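Renting a desk by the month vs working from home, worth it?
Home Office & Freelancing > General chat

marrow_st
Posts: 40
Hi all, long-time lurker. I do bookkeeping for three small clients and I've had it with the kitchen bench. The dog barks, the neighbour is renovating, and I've colonised half the dining area with folders. There's a shared space near me in Bornotwood asking $3,000 for the year if you pay up front. Anyone gone this way and regretted it?

kenji_l
Did it from April onwards, no regrets. What sold me was a big plain surface I didn't have to clear for tea every night. Mine's a pale whitish top and I love how boring it is.
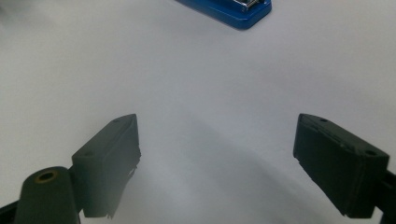 The tabletop, nice and plain.

I paid $2,172 for mine but I only get weekdays. Check whether yours includes printing!! Mine doesn't and it adds up.
Kenji Lindgren

tuckshop_tess
Going to be the grump here. That's a lot of money for a table. For $1,683 I had the back verandah closed in, with power and a decent heater, and I'll still have it in ten years. Yes it's chilly in the mornings. Wear a jumper.

kenji_l
@tuckshop_tess fair, if you own the place. I rent, and my landlord won't let me hang a picture.

marrow_st
I rent as well, so no verandah for me (jealous though). Printing is extra at the Bornotwood one. What about supplies, do people bring their own or does it all just float around?

fiorella.ferri
Ours floats! I share with a couple of designers and everything ends up communal whether you like it or not. Put your name on anything you care about. I've bought two hole punches this year and can't lay hands on either. Staplers are the same, the blue and silver one does the rounds of every table in the place.
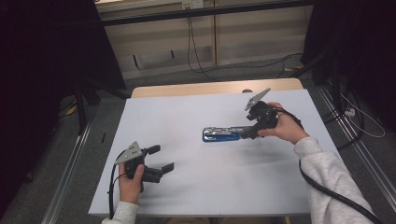 Re: Internet and contracts

braltel_survivor
Before you sign, ask who the internet is with. Ours was on Braltel and video calls were hopeless after lunch. We moved to Dradel and it's been fine.

tuckshop_tess
Dradel was dreadful at my sister's. Depends on the street, I reckon.

fiorella.ferri
Agree with Tess for once. Ask for a trial day and do your longest call from there. And read the notice period, mine was buried on the last page.

marrow_st
Thanks everyone, I've emailed them about a trial day and asked about monthly payments too. Will report back once I hear.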